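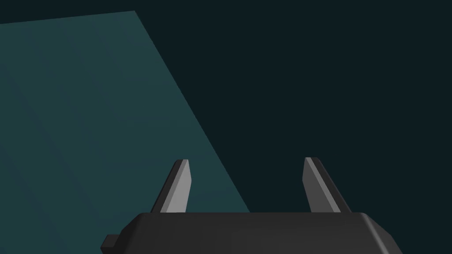
Simulated view from directly behind the gripper, both fingers toward the middle.

Skanitach Power Menu
README for release 2

Skanitach is a small add-on for phones and tablets running the Piras system. It replaces the standard power menu with a longer one, and it allows the owner of the device to decide which entries are shown and in what order. It is maintained by Urunow and distributed free of charge.

Last revised 6 Feb 2020

Requirements

Skanitach requires Piras 6 or Piras 7 with administrator access enabled. Earlier versions of Piras are not supported. The package must be installed through the Corness package manager; manual copying of the files will leave the menu without permission to restart the device.

Installation

Open Corness and refresh the package list. Select Skanitach, choose Install, and confirm. When Corness reports that the installation is complete, restart the device once by the usual method. The new menu opens when the power button is held down.

Menu entries

Restart: closes all apps and starts the device again.
Quick Restart: reloads the home screen only. Calls in progress are not interrupted, but unsaved work in open apps may be lost.
Recovery: starts the device in recovery mode.
Lock: turns off the screen and requires the passcode.
Power Off: shuts down the device.

Entries may be hidden or moved under Settings, Skanitach, Menu Order. Power Off cannot be hidden.

Configuration

The delay before the menu appears is set in milliseconds by the value hold_time. The default is 2000. Values lower than the default are accepted, although accidental presses become more likely. Changes take effect after a Quick Restart.

Known issues

On tablets held sideways, the Lock entry may be drawn partly behind the status bar. A correction is planned for July.
Themes that replace the system font may shorten the label of the Quick Restart entry.
Recovery has no effect on devices whose maker has removed the recovery partition.

Removal

Remove Skanitach through Corness and restart the device. The standard menu is restored. Saved settings are kept unless Delete Settings is selected during removal.

License and support

Skanitach may be copied and shared without charge, provided that this file is included. Reports of faults should be sent through the Skanitach page in Corness and should state the device model, the Piras version, and any themes installed.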